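November, 6:40 in the morning

Read the Flelik jobs report over coffee, all 62 pages of it. The number everybody in Sturkside has been repeating is 533 new jobs, and I wanted to see where it came from. It took me until page 41 to find out that Flelik itself plans to hire 152 people at the parts warehouse. The rest are "supported" jobs, meaning truck drivers, lunch counters, a dentist somewhere who will supposedly fill more teeth.

I don't say none of that happens. Paychecks get spent. But the study was done by Clovoler, and Clovoler was paid by the same office that wants the tax break passed, and the multiplier they used is sitting in a footnote with no source. I looked for one in the back and found a map and a page of thank-yous.

Then there is the matter of what we give up. Flelik pays no property tax for 13 years. I tried to work out the cost per job on the back of the gas bill and couldn't, as the report never says what the land would have been worth to us otherwise. Odd thing to leave out of a report on money.

We went through this with the Worku plant when I was still renting on the north side. Same ribbon, same kind of chart with the line going up. Worku did hire, I'll give them that, and then moved the second shift out of state once the good years of the deal were used up. The lot is still half parking for nobody in particular.

Pay is the other thing. The report says "competitive" four times and never puts an hourly figure next to it - competitive with what? If it's the grocery store, say so.

Might go to the hearing at seven tonight. Might stay in, too. I wrote my questions on a card either way.
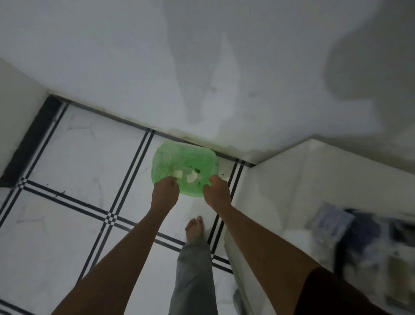 Filed under: Local Economy

10:15 at night. Went. They moved Flelik to the next meeting. Card is still in my coat.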